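Brovineo Demonstration Guide
Section 3: Lacing Station (Open Day)

3.1 Before visitors are admitted

1. Place the pair of shoes on the white worktop, with the shoe to be laced upright and its toe pointing towards the wall. The second shoe may lie on its side to the left.

2. Keep the spare laces coiled at the back of the worktop, clear of the hands. A further lace may be kept in the lidded container on the right.

3. Seat the demonstrator facing the wall and confirm that both hands are in view before recording begins. Session code 3813 is reserved for open days.

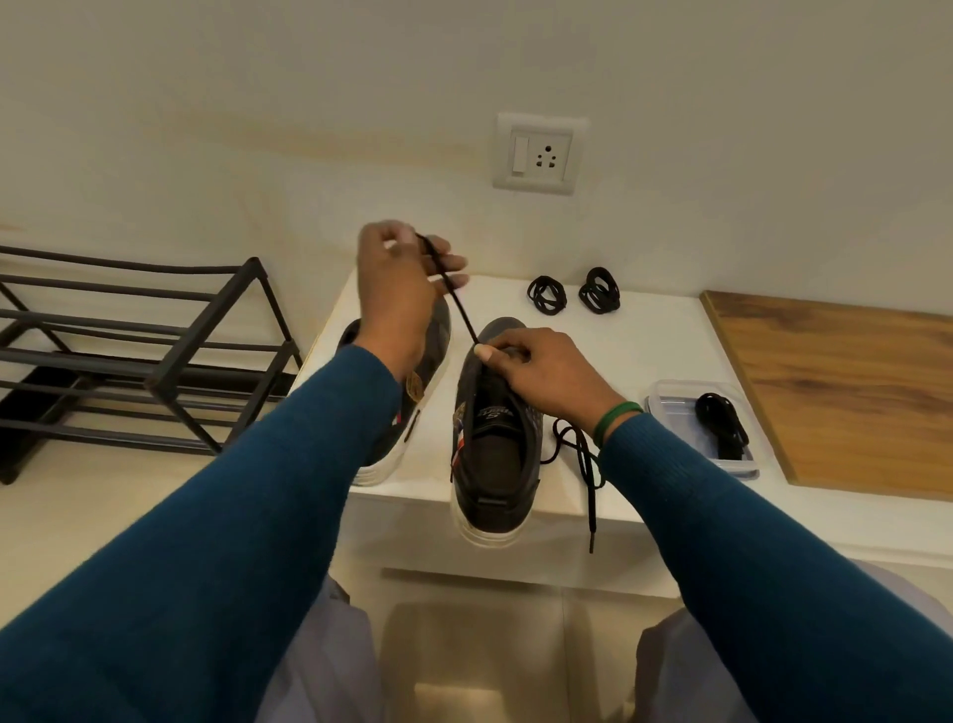

3.2 Running the demonstration

4. Invite visitors forward in groups of no more than 10. The host explains that the lacing is done by hand and that the recording is later used to teach the Trekwood arm the same task.

5. The demonstrator threads the lace at an even pace, crossing from side to side. Both ends should be drawn out and held apart before the next pair of eyelets is started. 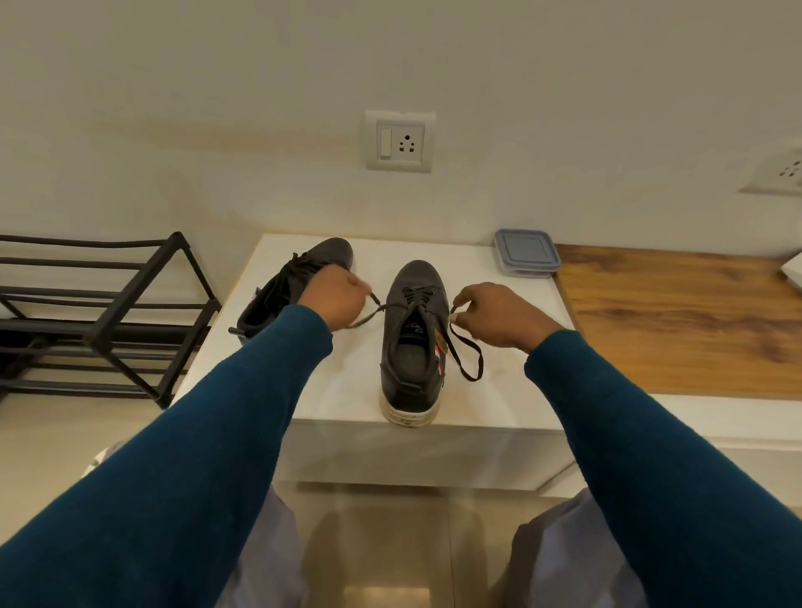
Figure 2. Lace ends held to either side of the shoe.

6. Should a lace slip out of the eyelets, continue from that point – do not stop the recording.

Caution: Visitors must not reach across the worktop while a recording is in progress.

Note: Recordings of fewer than two minutes are discarded by the Teixeira software and need not be reported.

3.3 Closing the station

7. End the session and return all laces to the container. Queries should be addressed to Aušra Kļaviņa, Omden Visitor Programme.

Section last revised 24 April 2024.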